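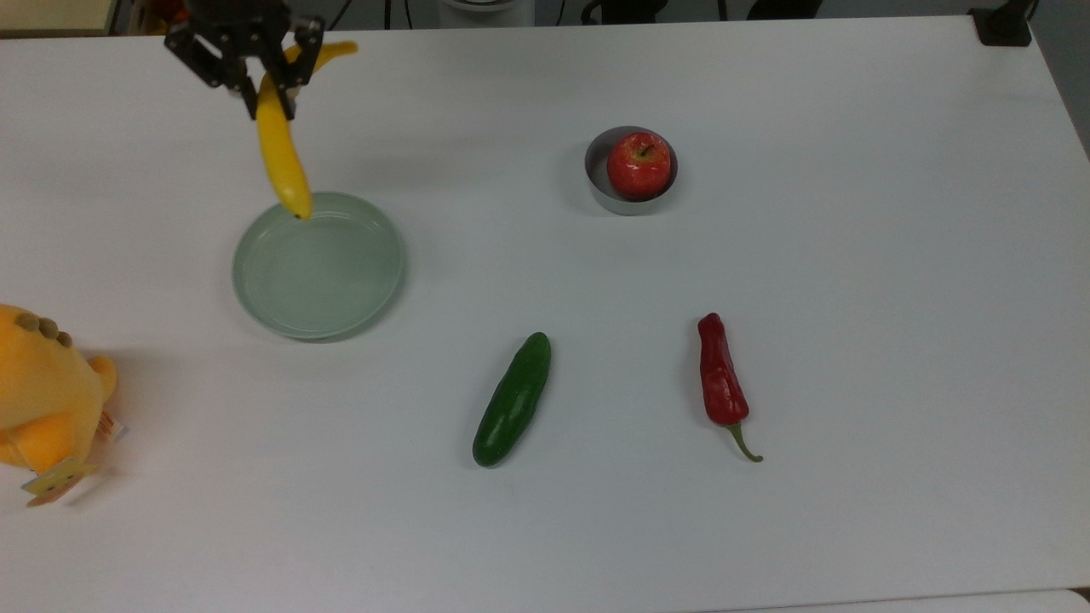
The Prirer two-finger gripper with the banana just above the plate.

The Prirer is an add-on gripper for small robot arms, sold by Steltico for $3,000. I have had it on a bench for most of September, and I'm keeping it, with a couple of complaints.

Setup took one afternoon. The bolts that came with it were fine, but the manual skips the page on setting finger travel, and I had to get that from Steltico support. They answered the same day.

For testing I use fruit and vegetable shapes, a plate and a small metal bowl. Bananas are a good check of any gripper because of the curve. If the fingers close too near one end, the thing swings. I run each item 80 times before I write anything down. The Prirer did well on the banana and the cucumber. It was weaker on the apple, which sometimes rolled away as the fingers closed.

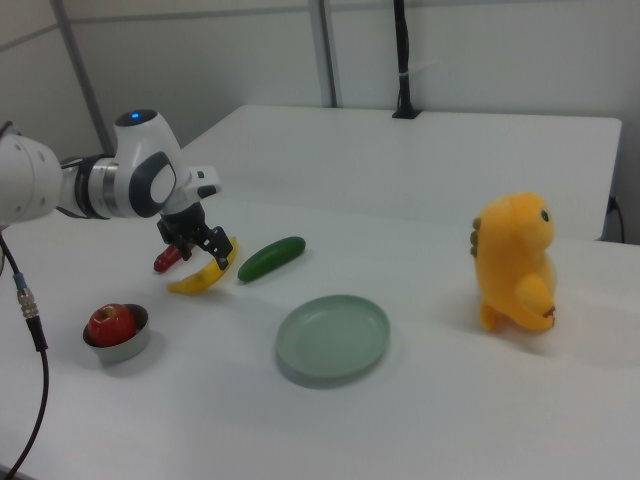 Fingers down over the banana, from a fixed camera.

The closest competitor is the Eltex, at $4,000. It closes faster and has a better app. It is also heavier, and on a small arm you notice that. Replacement fingers for the Prirer are easy to order, and swapping a pair takes a few minutes with one hex key.

Good: price, support, light weight.
Bad: manual, round objects, short cable.

Rating: 4 out of 5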